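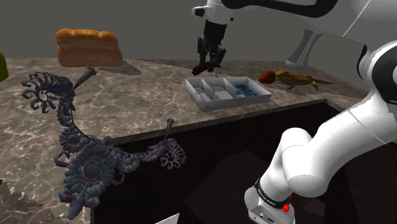

Figure 1. A simulated counter-clearing task: arm, tray and assorted objects on a marble countertop.

Unit 6: Can a machine clear the counter yet?

Reading for this unit: the Praltden lab handout on pick-and-place, plus your own notes from Unit 5 on grasp planning. Bring a pencil. We'll be sketching grasps again and erasers will be needed!

Where we left off

Last time we got as far as a gripper closing on a single known block. That problem is in good shape. Give an arm a block of known size in a known place, and it will pick up that block all day long. Warehouses and machine shops have been built on this kind of work for decades, and I don't want anyone to leave this course thinking it's a small thing.

This unit takes away the comforts one by one. The objects are unfamiliar, they touch each other, some are breakable, and the instruction is the sort of thing you'd say to a teenager: "clear the counter, please."

The chore, written out

Try it with Figure 1 before you read on. There's a loaf of bread, a white tray with compartments and a ridged blue thing lying in one of them, a lizard figure, a smooth brown round object, and that wonderful dark sculpture with all the curls and spikes. Write down what "clear the counter" means for each one.

Most people find they've made a lot of decisions without noticing. Does the tray go away, or is it where the small things are supposed to end up? Is the brown object food? (If you said nut, you'd treat it one way, and if you said ball, quite another.) Would you move the sculpture at all, or wipe around it? A person answers these from years of living in kitchens. A machine has to get the answers from somewhere, and where it gets them is a big part of this unit.

Five parts of the problem

1. Seeing. Separate the objects from the counter and from one another. Streaked marble is a fine test surface, since the veins and the light reflections make edges that belong to no object. Shiny surfaces are hard on depth cameras too. Review the section on missing depth values.

2. Naming, or doing without names. You don't always need to know what a thing is to pick it up. You often do need to know in order to put it in the right place.

3. Grasping. A gripper with two parallel fingers wants two roughly opposite surfaces with a gap narrower than its opening. A loaf is wide, soft in real life, and easily crushed. A round object rolls if one finger touches first. A long tail may be a handy place to grip or the first thing to snap off.

4. Moving. The arm has to get there without its own links hitting anything. Students forget the elbow every single year. Plan for the whole arm, and for whatever it's carrying.

5. Putting down. Much less studied than picking up, and to my mind just as interesting. Setting an object inside a walled compartment means knowing how it sits in the fingers, how high the walls are, and what's already in there.

About simulation

Figure 1 is a rendered scene, and it shows one of the things you need to watch for. Look at the bread: it's floating above the counter. A planner working in that scene will believe the loaf is where the simulator puts it, and can learn to grasp from heights and angles no real loaf would ever allow. When you build your own scenes for the assignment, check every object's resting position before you start collecting runs. Let everything settle first. Then look with your own eyes.

None of this makes simulation a bad tool. I love it. You can try a thousand layouts over lunch and break nothing, and you can put a spiky sculpture next to a lizard just to see what your segmentation code does about it. Our Clisteck set has 1,270 generated counter scenes. After last term's class went through it by hand, 1,129 were kept for training. The other 141 had objects sunk into the counter, hanging in the air, or overlapping. Finding those was dull work and it improved everybody's results more than any change to the network did.

So, can it do chores?

Here's where I'd put things, and I'd be glad to argue in office hours.

On the shop floor: yes for repeated parts in fixtures. Mostly yes for picking from a mixed bin, if somebody is nearby for the jams. Still shaky for cables, bags and anything floppy.

At home: pieces of it, in a kitchen the system has practiced in. Picking up a cup from an open counter, fine. Clearing a full counter in a stranger's house, with no help and no breakage, not dependably. Speed matters as well. A person tidies a small counter while talking on the phone, and our lab arm still stops to think between objects.

What I find exciting is how fast the middle ground is filling in. In the Teixeira exercise (you'll do it in lab) the arm gets a second try after a failed grasp, using what it felt in the fingers the first time. Watching a machine miss, shift a little and try again is a real pleasure - and it's much closer to how people work than getting it right in one go.

Lab assignment

Work in groups of 2. Using the Plestix scene builder:

a) Build a countertop scene with 6 objects. At least one must be round, one must be too wide for the gripper, and one must have thin parts that stick out.

b) Write the clearing instruction in one plain sentence, then list every decision it leaves open.

c) For each object, sketch one grasp you trust and one you don't. Mark the finger contacts.

d) Run the baseline planner and log each failure under one of the five parts above. If a failure fits two parts, say which came first.

Hand in the scene file, the sketches and the log. Failed runs are welcome and get full credit if the log is careful. Successful runs with no log don't.

Next unit: soft things. Dish towels, bread bags, and why folding is so hard. Please read the handout on contact before then, especially the pages on friction.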